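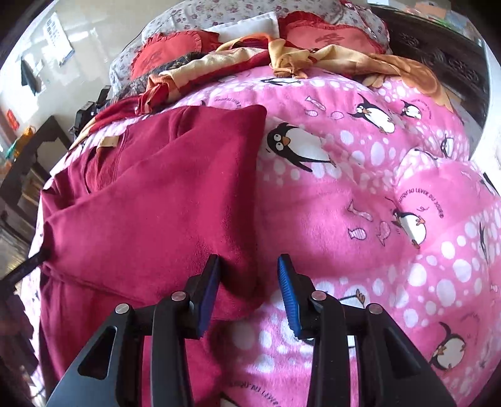
Fold the sleeves in first or don't bother folding at all, according to Dušan Gajdoš, whose comment under last week's notice drew more replies than the parking changes have managed in a year.

The notice was for the winter clothing swap at Valdovinos Hall, which asks that fleeces, sweatshirts and blankets arrive clean and folded. Last March they arrived in garbage bags, and the first hour of the swap went to pulling one garment out of another. The organizers have now put the word "folded" in capitals.

Fleece is the sticking point. It slides, it puffs up, and it takes a crease about as willingly as a cat takes a bath. Rutilio Bermúdez, who runs the folding table, recommends laying each piece out on a made bed, smoothing it once and stopping there. "It will never look like the store," he said. "The store has pins."
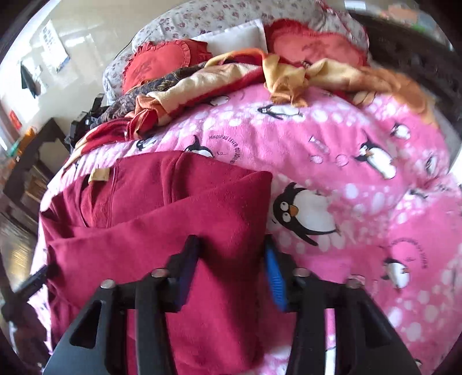 Maroon fleece, folded, on a penguin blanket.

Drop-off opens Tuesday, October 31, 2023, at the side door and runs for 3 hours from 5 p.m. The limit is 12 items per household. Labels should be left in, as sizes are otherwise settled by holding things up against whoever is standing nearest.

Blankets of any pattern are welcome, cartoon animals included. Those were the first to go last time, and Bermúdez said most of them left with adults.

Anything still on the tables at closing goes to the Trerisa shelter, folded or otherwise.

Filed under: Community, Home & Laundry
Last updated 25 minutes ago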